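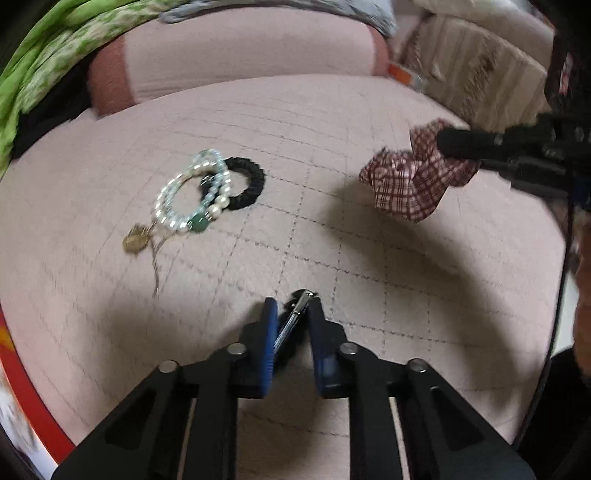
Small Item Handling: Hand-Held Gripper Comparison

Zasesura Workshop | Gallery | Gripper Trials

The Zasesura Workshop maintains this gallery as a record of its comparison of hand-held grippers for small personal items. The comparison was carried out under the Skilville program, which studies how household objects of mixed size and stiffness can be picked up, sorted and put away. Work was supervised by Vilja Oksanen, with test planning by Ryszard Kurek and data review by Renata Baran.

Two finger pad materials were compared on the same parallel-jaw linkage: the blue rubber pad supplied by Kaczorowski and the gray foam pad previously in use at the workshop. Each pad was assigned 50 grasps, for a total of 100. Items were handled on soft surfaces as well as on a standard bench top, as earlier results from the bench alone had proved a poor guide to performance in the home.

Selected pictures from the trials are presented on this page. Visitors seeking the complete set may apply to the workshop office in writing.

Picture 1. Accessories on a quilted surface
A small silver metal clip between the blue rubber pads, and a red and white plaid scrunchie held by a second gripper. The beaded bracelet and black hair tie were recorded as a single overlapping group for sorting purposes.

Notes on the accessory series

Metal clips were included in the series for their narrow profile and smooth finish. Operators were instructed to approach each clip from directly overhead and to close the jaws at an even rate. A grasp was entered as complete when the item had been lifted clear of the surface and held for 4 seconds. Items that turned between the pads were entered as complete but marked with a rotation code, and these entries were reviewed separately by Ms. Baran.

Of the 50 grasps assigned to the rubber pad, 17 carried the rotation code. Most of these concerned clips taken near one end. The foam pad allowed less rotation but released thin items late, and on several occasions the item remained attached to the pad after the jaws had opened. The workshop regards late release as the more serious fault in sorting tasks, where an item must be set down at a known position.

Fabric items, including scrunchies and folded cloths, presented little difficulty to either pad. Differences appeared in the placing stage. Scrunchies gripped at a single fold tended to open out on release, and their final position varied more than that of any other item in the series.

Beaded strands were the most demanding group. Operators were asked to take a strand at one point only and to lift slowly. Where a strand passed through or across another item, both were to be lifted together and the result entered under the code for linked items. Bronisława Górecki prepared the guidance sheet for this group, and a revised version was issued in October following comments from the operators.

Cameras and recording

All hand-held grippers in the comparison carried a wide-angle camera directed toward the jaws. The wide field of view was retained after a short trial of a narrower lens, which gave a sharper view of the pads but lost sight of neighboring items. Recordings were managed through the Lurnon controller, which stores jaw opening alongside the video. Operators are reminded that the jaw reading must be set to zero at the beginning of each session and again after any change of pads.

Pad replacement

Rubber pads are to be inspected at the close of each session and replaced in pairs. A worn pad must not be matched with a new one. Spare pads are kept with the linkage tools and must be signed out.

Inquiries

Questions concerning the test method should be directed to Ryszard Kurek. Requests to reproduce pictures from this gallery should be addressed to Przemysław Kaczmarczyk, Publications, Zasesura Workshop.

Page last revised 15/01/2022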